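The case for slow hands

Most of the argument about teaching robots is about quantity. How many hours, how many sites, how many people on shift. I spent the winter at Flescombe showing a gripper how to pick up and straighten cables, first over a remote link and then by hand, and I have come to think we should argue more about pace.

With the remote controls you are slow whether you like it or not. There is a small lag, you can't feel the cable, and so you wait. In February I recorded 44 demonstrations that way in a week and was ashamed of the number. Then we moved to the hand-held gripper and I did 100 before lunch on a Saturday.

The second lot was worse. My hands already know what a cable does, so I skipped the parts where a beginner would look. I came in at an angle, closed the fingers early and trusted my wrist to sort it out. A person watching would have followed. The robot copies the approach and has no wrist like mine to save it.

Alžběta Kolář and I threw out 36 of them and did them again at half speed, pausing with the jaws open before each grasp. It was dull work. I would still ask every site to do it, and to pay people by the hour so that there is no reason to rush.
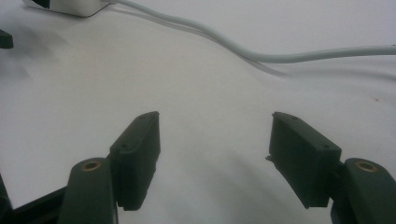
Yuzhen Tian disagrees, and wrote to me after reading a draft: "You'll end up with a robot that hesitates. If every demonstration has a pause in it, the pause is what it learns. I'd keep some of the fast ones."

I accept part of that. A pause of the same length every time is a bad habit, and ours were too regular. But I would sooner trim a pause afterwards than try to put back a movement I never showed. We are recording the next batch at Zumcombe on those terms, with the fast ones kept in a separate folder.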